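4.3 Wiping down the washroom basin and counter

Applies to the upstairs washroom at Premosen House. The downstairs one has a steel trough and its own page (4.4), most of which consists of the word "rinse".

You will need: the squeegee, two dry cloths, the spray bottle marked BASIN, and a small amount of patience with black marble. The stone was chosen by Ragnvald Wallin, who has never had to clean it. It shows soap, limescale, fingerprints and, in the right light, remorse.

Before you start

1. Move cups, soap and anybody's toothbrush off the counter. Put them on the tray in the corridor. Do not put them on the window ledge, where they will be admired by the whole of the street.

2. Check that the plug hole is clear. Hair goes in the bin. If you push it down the drain you will meet it again in section 7.

3. Make up the spray: 5 ml of the Somero neutral soap to 1000 ml of lukewarm water. More soap does not mean cleaner. It means streaks, and then a second go.

CAUTION: No vinegar, lemon, descaler or cream cleaner on the marble. Acid eats the polish and leaves a dull patch the shape of whatever you spilt. There is one such patch on the counter at our Westimham house and guests have begun to ask if it is a map.

The counter

4. Spray the counter lightly, starting at the wall and coming forwards. Leave it for as long as it takes to fold a cloth.

5. Hold the squeegee by the black grip, with the blade flat to the stone. Start at the back, beside the tap, and pull towards yourself in one go. Stopping halfway leaves a line, and the line will be the first thing Sigrun Skjelbred sees.

6. Pull the water into the basin and keep it off the front edge. There is steel trim under there and it collects drips, which then fall on the tiles, which then need doing as well (4.6).

7. Wipe the blade on a cloth between pulls. A dirty blade only moves the dirt to a new address.

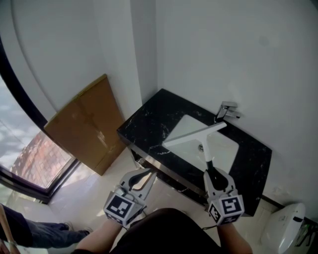 Page last changed: March, by M-B. Bakke (step 5 reworded, note on the tap added)

The basin

8. The squeegee is too wide and too straight to do much good inside the basin, so lay it across the top while you work out where you left the cloth. Then use the cloth. Go round the sides first and finish at the drain.

9. Run the tap for a moment and rinse downwards. The tap has a single lever. Lift it gently. Vilgot Öberg lifts it with conviction and has to change his shirt.

10. Dry the tap last, with the second cloth. Get behind it, where the base meets the stone. Water left standing there turns into a white ring by the next morning, and shifting it without descaler takes far longer than the drying would have.

NOTE: The basin is set in from underneath, so there is a seam all the way round where it meets the marble. Run a dry corner of the cloth along it. Never scrape it with a knife, a coin or the end of the squeegee handle. If the sealant looks black or has started to lift, tell Joni Ahonen and leave it alone.

Finishing

11. Look along the counter from low down, facing the window. Any streaks will show up now. Buff them out with the dry cloth, or decide that you did not see them.

12. Rinse the squeegee and hang it up, blade downwards. Spare blades come from Eide, and there are 4 in the cupboard. Change the blade when it starts to squeak or skip.

13. Bring back the things from the tray. Toothbrushes should return to their original cups. We have had words about this.

If it goes wrong

Streaks in the same place every time: nick in the blade. Turn it round, or fit a new one.

Counter feels sticky: too much soap. Go over it with plain water, then repeat from step 5.

Basin empties slowly: see section 7, and bring gloves.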